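Reading time: 5 minutes

Housekeeping for people who work next to a robot arm

I've been promising to write this one up since May, when Karine Després asked me over a cup of tea whether we had "any actual rules" for the tabletop work or whether it all lived in my head. It mostly lived in my head, I'm sorry to say, with a bit in Trevor's and one very important bit on a sticky note that had fallen behind the radiator. So over the following weeks the four of us at Wistamus sat down and wrote it all out, argued a good deal, and ended up with a page and a half that we've stuck to ever since. A few of you have asked to see it (hello to everyone at Dufour!), and I thought it might be more useful with the thinking left in.

I should say first that none of this replaces a proper risk assessment. Ours was done by Josée Robichaud, who is far more patient than I am, and it sits in a red folder by the door with everybody's signature on it. What follows is the daily stuff, the sort of thing you'd tell a new starter on their first morning while hunting for a spare chair.

Before anything moves

Whoever is running the arm says so out loud. It feels silly for the first week and then you stop noticing. Carter Gauthier says "arm live" in the voice of a railway announcer, and we've all caught it from him. The person running it keeps the stop button within reach of their free hand, and if they need to get up, for the door or the kettle or anything else, the arm gets stopped first.

Hands stay off the table while the arm is live. I know how tempting it is to nudge something back into place when it has rolled half an inch the wrong way, and I have done it myself, and Josée saw me, and we had a talk. Stop, nudge, clear, start again. It takes a few seconds more.

We also keep the speed cap on for all the ordinary pick-and-place work. I'd set ours at 200 millimetres a second and Yetunde wanted 100 for anyone in their first fortnight, and she was right, so that's the rule now. If you think you need it faster, you ask, and the answer goes in the log.

What goes on the table

Our list of things for picking up has grown to 69, which is really too many, and they live in the tall cupboard in labelled tubs. People bring things from home, you see. We're fond of ordinary household bits, the more ordinary the better, as a shelf full of perfect wooden cubes teaches you very little about a bathroom or a kitchen. But there have to be some limits. No glass, no blades, nothing that leaks, nothing you'd be sad to see crushed.

We do like a mixture of shapes and stiffnesses in one layout. A rolled cloth sitting next to a drinks can and a toothpaste box gives you three quite different problems, and the soft one is the one that catches people out. Cloth squashes and slides, and a grip that looks fine from one side can be holding on by a fold. So the note in our rules says to close slowly on fabric and pause before lifting.

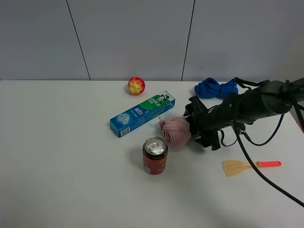
Cables, which deserve a section to themselves

I had no idea, when I started at this, how much of my working life would be spent thinking about cables. The arm bends and the cables have to come along with it, so you need slack, and slack has to go somewhere. Our rule is that before the first run of the day someone takes the arm slowly through its whole reach and watches the cables and nothing else. You're looking for loops that could catch on a joint, and for any long run crossing the tabletop that might drag a small object along or get pinned under something heavier.

If a cable does have to come across the table, the small light things go well away from it. Trevor Grewal would like every last inch clipped down, and I'd like a bit more give for the wrist, and we've gone back and forth about this for longer than I care to admit. The present wording says "secured where it doesn't need to move", which pleased neither of us but has worked well enough.

Check the connectors by hand once a week, with the power off. Fraying gets reported the same day, however small it looks.

The log

Every session gets a line in the log: who ran it, what was on the table, which gripper fingers were fitted, and anything odd. "Anything odd" is the column I care about most. Yetunde Isah once read back through over 100 entries and found that the same stiff joint had been mentioned by three people in three different ways, each of whom thought it was just them. We had it looked at that week. So please do write it down, even when it seems too daft to bother with – spelling doesn't matter and neither does handwriting, within reason.

Putting things away

Arm parked, power off, objects back in their tubs, cloths shaken out and folded. Wipe the table last. I've been asked why the cloths need folding when they're only going to be rolled or crumpled again the next morning, and I haven't got a very good answer except that my mother would have wanted it.

We're due to go over the whole page again when the new Pevum gripper arrives, and Karine has already started a list of questions in the margin. If your own rules differ from ours, particularly on cables, do leave a comment below. Trevor reads them all.

Enjoyed this post? Sign up to the newsletter and get new ones by email. You can unsubscribe at any time.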